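Looking After the Trekum Folding Cell

Welcome back to the shop pages, and thank you for the kind notes about the last gallery! Si-eun Jang and I spent most of September getting the laundry cell at Dasley into good order again, and since so many of you run a two-arm setup yourselves, I thought I'd put up a few pictures with our upkeep notes. Grab a coffee — I do go on a bit. The job log stands at 1107 hours on the arms, and the finger pads are due for a look every 47.

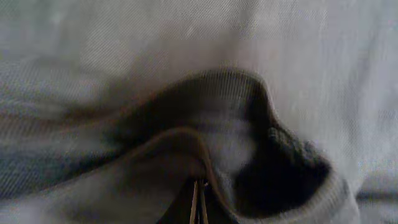 How often do the wrist cameras need cleaning?
We wipe ours at the start of each shift with a dry lens cloth, and again after anything fleecy, which sheds terribly.

After the lenses come the fingers. We open and close each gripper eight times with nothing in it and listen for grit in the slide, and then Si-eun goes over the mounting screws with the little torque driver (she has the patience for it, I don't).

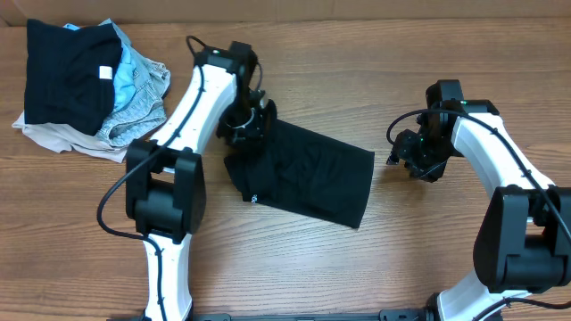
Cables are my own hobby horse, I'm afraid. Most of the faults we logged at Dasley came down to a connector that had worked itself half out, so we now move each arm slowly through its full reach and watch for any tugging before a single shirt gets handled. Leave more slack than you think you need. You can see how the black cable swings out wide around the elbow housing on the left arm, and that's the sort of loop I like to have there. Kyu-ri Song ties hers closer and we have agreed to disagree.

Then there's the reach check, which we do with old clothes we don't mind creasing. Each arm goes down into the corners at quarter speed, first with the fingers open and then closed, and we write down any spot where the wrist wants to twist.

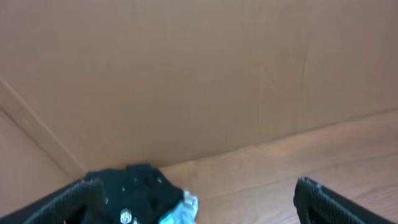
If a corner gives trouble twice, we teach that approach over again from a bit higher up and save it under a new name, so the old one is still there to go back to. Ours is saved as program 1221 at the moment. Kyu-ri is taking the same notes over to the Kukport cell next, and I'll put her pictures up when she sends them.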